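Ville Rautiainen
7/16/23

Thread on artificial flowers at the Orkley cemetery, now that the new rules are posted. I've been reading the notice and the old plot agreements for a few days. Short version: they're allowed, with limits, and the limits change in September.
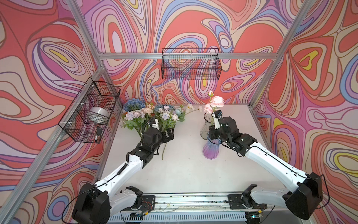
Tạ replied that her family's section never got the notice at all, and that the old sign by the Clonwood gate still says fresh flowers only. She wanted to know which one counts.

The notice counts. The sign at the Clonwood gate is from before the two grounds were merged and it should have come down then. I called the office and they said it will be removed. No date given.

What the notice says: artificial flowers may stay out from the end of September until the spring cleanup. In mowing season they have to be in the vase attached to the stone. Anything on the grass gets picked up.

Picked up means held for 3 weeks in the shed behind the office. After that it's thrown out. You can ask for your things back during office hours -- bring the plot number, not just the family name.

There are 1,641 plots in the merged grounds and 311 of them have no attached vase. Those are mostly the older flat markers. If yours is one of them, the summer rule leaves you with nowhere to put anything.

You can have a vase installed. It needs a form and the office has to approve the size. Follard does the work for the cemetery and will quote by phone. I had one put in for my parents and it took 2 visits, one to measure and one to drill.

On the flowers themselves. Silk looks better up close but fades fast in full sun. Plastic holds its color longer and looks worse. I switch to plastic for the south side and keep silk for the plot under the maples.

Wire stems are the real complaint from the mowing crew. They get thrown by the blades. If you buy a bunch with wire in it, trim the stems short enough to sit fully inside the vase.

Wind takes the light ones. I push a block of dry floral foam into the vase first and set the stems in that -- it has held through two winters.

Someone asked about solar lights and pinwheels. Not covered in this notice. The old agreement says no ornaments over a foot tall and that part was never changed.

Office is closed for lunch from noon to one. The form is on the counter by the door.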